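Sharing the bench with a sorting arm: what has worked for us

We got our first arm at the Clakico repair shop in November, and I was the one grumbling loudest. Small parts had always been sorted by hand here, a job that ate the first 30 minutes of every shift and left us all with sore necks. Now the arm does a good part of it and I get to fix things in the morning – which is why I took the job in the first place!

A few tips if a machine is about to move in beside you.

Give every kind of part its own color. We tried paper labels and they fell off, curled up or got covered in grease. Colored baskets can be read from across the room by the new kid, by me without my glasses, and by the arm.

Pick baskets with slots in the walls. Dust drops through, and you can rinse the whole thing under the tap.

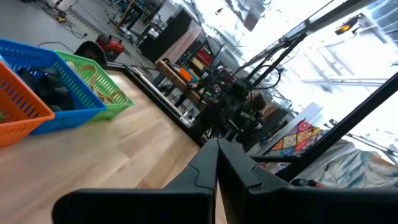 Orange, blue and green baskets on the sorting table, with the tan rings in the green one.

Don't fill to the brim. Soft stuff snags on itself and comes up in clumps, so Reto Moser now tops up little and often. He used to tip in a whole bag of 300 and walk away (we had words about that).

Mark where the baskets go. A bit of tape at each corner is plenty. If you bump one, slide it back to the tape before you start the next run.

Agree on who stops it. We all learned the stop button on day one, me included, and Fabian Riedl still has us practice it once a month. It takes a minute and it made the nervous ones among us a lot less nervous.

Keep a notebook by the table. Write down every dropped part and what it was. After 11 days we could see that thin washers were the trouble, and those went back to being a hand job. I like that we got to decide that ourselves.

Next month I'll write up how we split the afternoon shift, and what we did with the old sorting trays.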